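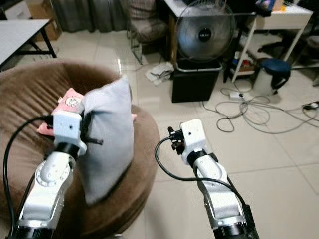 The two-arm robot at the round brown chair, with one gripper against a pillow.

Visiting the Norkent open day: common questions

What will I see?
Mostly cushion work. The robot handles pillows on a soft chair, the kind of household job the Pultadard project is about. Each demonstration takes 10 minutes, and an operator from Trusen talks through it.

When is it?
Doors open at 10 in the morning on the November open day. The last demonstration starts at 3:30 in the afternoon.

Do I need to book?
Yes. Places are free but limited to 50. If you book and can't come, please cancel so the place can go to someone else.

Why pillows?
They bend, and they never sit the same way twice. A hard box is much easier to pick up. A pillow has to be pressed or pinched, and its shape changes under the fingers.
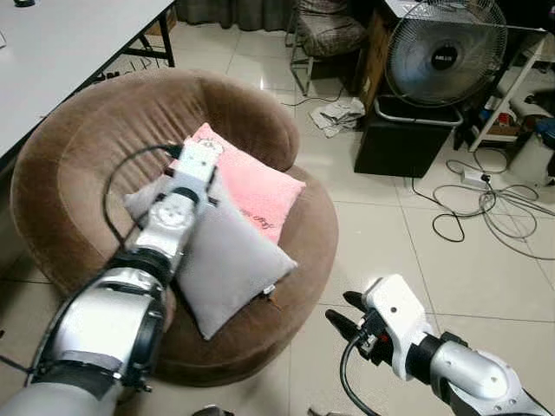

Left gripper on the gray cushion, with the pink one behind it.

Can I touch the robot?
No. Please stay behind the tape while the arms are powered. Between runs you may handle a spare gripper at the Tuominen table.

Can children come?
Yes, with an adult. The talk is aimed at ages eight and up, but younger children are welcome to watch.

How close will I be?
Close enough to follow the fingers. They are what most visitors ask about, so the operator can pause a run on request.
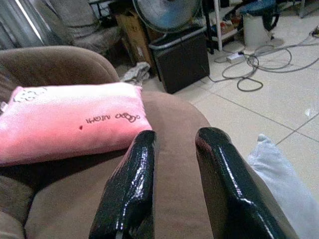 Bring your questions about grip force and finger pads, and save anything about prices for the front desk.

Where do I go?
Room 509, fifth floor. Take the elevator and turn left. Bus 31 stops across the street. There is no visitor parking.

May I take photos?
Yes, without flash.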